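Search the manual Go Clear

Club Docs > Draleo Arm > Setup Guide > Section 2: The Fruit Table

2. Setting up the fruit table

Section 1 covered getting the arm out of its case and onto the bench with all of its screws. If you finished Section 1 with screws left over, go back to Section 1.

Section 2 gets you from a bolted-down arm to a first recorded grasp. Plan on one club meeting. If you are new, plan on one club meeting and part of the next, which you will spend looking for the hex key.

2.1 Before you power up

1. Check that the emergency stop is plugged in and that the person sitting closest to it knows what it is. Press it once. Twist to release.

2. Route the wrist camera cable through both clips on the forearm. Leave a loop at the elbow big enough to put your fist through. The cable costs more than the snack budget, and Conceição Neves, who signs for both, has said which one she will cut.

3. Wipe the tabletop. The threaded holes stay open, so don't fill them with putty, gum, or the little foam plugs somebody bought in May.

CAUTION: Keep hair, lanyards and hoodie strings away from the wrist joint. The arm is slow but it is very committed.

2.2 Fitting the fingers

1. Slide each black finger onto its carriage until it clicks.

2. Tighten the bolts on each finger a quarter turn past snug. The Lasteck driver in the red drawer is set for this. The other driver is set for stripping bolts.

3. Run the OPEN and CLOSE commands from the panel. The tips should meet evenly. If one arrives early, loosen it, nudge it, and repeat step 2.

Note: Fingers from the old Brandão gripper look the same and will go on. They will not come off again without a conversation with the shop teacher.

2.3 Laying out the objects

1. Take the toy food out of the bin. Put the round gray plate on the far left of the reach area and lay the long red stick across it. Club members have argued for two semesters about what the red stick is supposed to be. In the software it is called "red stick."

2. Put the banana peel flat on the table, flaps spread, near the center of the camera view.

3. Put the strawberry on its own, clear of the plate and the peel. It is the first target because it is small, red, and hard to confuse with anything except the red stick.

4. Leave gaps. The fingers need room to come down on either side of an object, and a crowded table teaches the arm mostly about bumping.

5. Jog the wrist until the strawberry sits beside the right fingertip in the wrist view, then press HOLD.

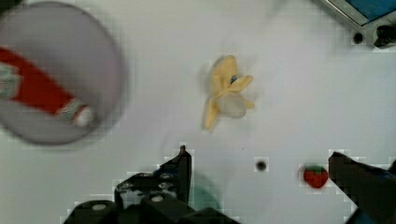 VANETTI HALL, Room 296, May

Compare your wrist view with ours before going on. Both fingers should show along the bottom, with open table between them. Far objects may look soft; our plate and red stick certainly do. You don't need the plate sharp to pick up a strawberry.

Do not mistake a table hole for an object. The detector does this freely, and on one Wednesday it tried to pick up the same hole more than 2 dozen times before anyone looked up from their phone. If it happens to you, raise the minimum object size by one notch.

2.4 First grasp

1. Set speed to LOW. There is a HIGH. Leave it.

2. Move the wrist left or right until the strawberry is centered between the fingertips.

3. Lower until the tips are just above the tabletop. Stop when you think you are close, then look from the side and find out.

4. Press CLOSE, then RAISE.

5. Save the run with your initials and the object name. "test," "test2" and "testfinal" are taken.

CAUTION: If the fingers touch the table, press STOP and raise by hand from the panel. Do not lift the arm yourself. It will hold a grudge in joint 2 until someone recalibrates it.

Related sections
Section 1: Unpacking and mounting
Section 3: Recording and naming runs
Section 4: Recalibrating joint 2
Replacing the wrist camera cable
Toy food bin checklist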